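4.2 Occupation of the recruitment office

The second case concerns the campaign against Sperling, a contractor that had opened a graduate recruitment office in the center of Demdale. Opposition to the firm began with a reading group of eight people and grew over one winter into a loose network with no formal membership. Our account draws on 16 interviews, the leaflets and minutes kept by participants, and the local press.

Early activity was mostly leafletting. Participants stood outside the office from 8 in the morning and spoke to people going in. Several of those interviewed described this period as dull but useful, as it gave newcomers something to do that carried little legal risk. Reinholz, who kept the minutes, noted that the leaflet went through 13 drafts, and that most of the argument was over a single paragraph on whether to name individual staff. In the end no staff were named.

In January a smaller group entered the office and sat down in the front room. They stayed until the late afternoon, when the police asked them to leave – most did so, and two were carried out. The office did not reopen that week. The firm's statement to the press called the action a disturbance by outsiders, a description that participants resented, given that most of them lived within walking distance.

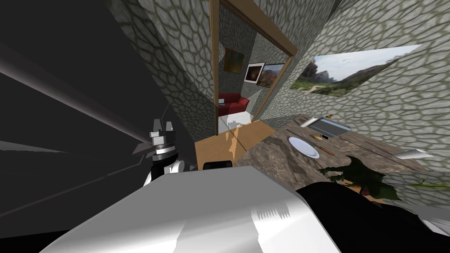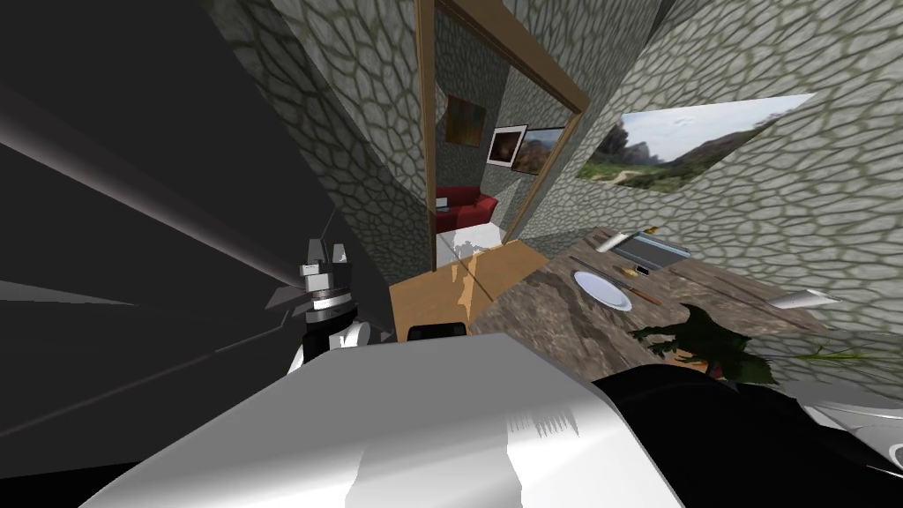

Figure 3. Two simulated views of an interior with gray cobblestone-textured walls. An upward-pointing gripper is on the left in both.

Disagreement about tactics came to the surface soon afterward. Janssen argued that the occupation had done more in one day than the leaflets had in two months. Hagedorn took the opposite view and pointed out that attendance at the next open meeting fell. Neither claim is easy to test. Attendance lists were not kept for every meeting, and the meeting in question clashed with university exams. What the minutes do show is that the group stopped making decisions by show of hands and began to break into smaller working groups, each free to plan its own actions as long as it told the others beforehand.

This arrangement is close to what Kozłowski (in his study of the Dostby port blockade) calls permissive coordination. Groups do not need to agree on a tactic to avoid getting in each other's way. In Demdale it held for most of the spring. It broke down once, when windows were damaged on the same evening that another group had arranged a family vigil outside. Stüber, who had organized the vigil, told us she had learned of the damage from a neighbor. She left the network but went on handing out leaflets by herself.

Sperling gave up its lease before the summer. The firm cited costs, and we found no document that ties the decision to the protests. Participants were themselves divided on the point, and four of them thought the office would have closed anyway.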